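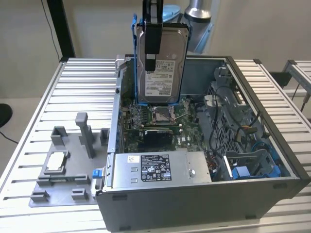
Home | Benches | Gallery | Parts swaps | About

Gallery: looking after the teardown cell
August
Posted by Jahangir Karunaratne

Quick one between jobs. A few people at Arwood asked what the upkeep on the PC teardown cell looks like now that Ewurabena Amissah has handed it over to me. Short version – mostly fingers, cables and re-teaching points. Long version is in the Owusu binder and I'm not typing that out.

Where it's at: the gripper fingers came off in the morning, pads cleaned, linkage pins checked for slop. One pin had a bit of play so it got swapped. Re-zeroed after, open and close 71 times at low speed with nothing in the jaws. Fine.

Taught points next. The drive bay pick was out by 2 mm toward the front of the case. Not much, but a caddy is fussy and the arm won't feel it the way your hand does. Nudged the approach, left the retreat alone. Saved as program 302. Please don't overwrite 301, it's the old Cleltlow layout and they still want it.

Fixture is printed grey, same file as before. Holder blocks get a wiggle test every morning. If one moves, stop and re-seat it before you run anyting.
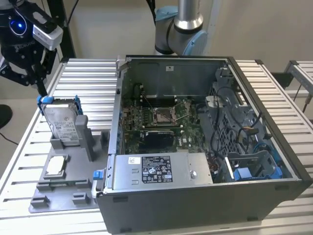

How often do the taught points need checking?

Every time the fixture or the case has been shifted, and otherwise once a week before the first run. Use the drive slot and the processor pocket as your two checks – if both land, the rest of the tray is normally good.

Drive parked upright in its slot, processor down in the pocket, fingers clear of the lot. I like to start the pocket check from up there, plenty of room to jog down slow.

Other bits, in no order. Slots in the table collect screws, so run a magnet along them at the end of the shift. Cable on the arm side wants a look for rub marks near the bends. Spare pads are in the Rerside drawer, bottom colour-coded tub. Cycle counter was at 809 when I wrote this, next grease is around the thousand mark, put it in the log when you do it and initial it.

More when the new pads show up. Got to run, teh next case is waiting.

Comments (3)

Ewurabena A.
Good stuff. Check the pin on the other finger too, they tend to go as a pair.

benchrat
What are you cleaning the pads with? Ours went shiny after a month of isopropyl.

Jahangir K.
Damp cloth and a bit of dish soap, then dry them properly. Will do the other pin at the next stop.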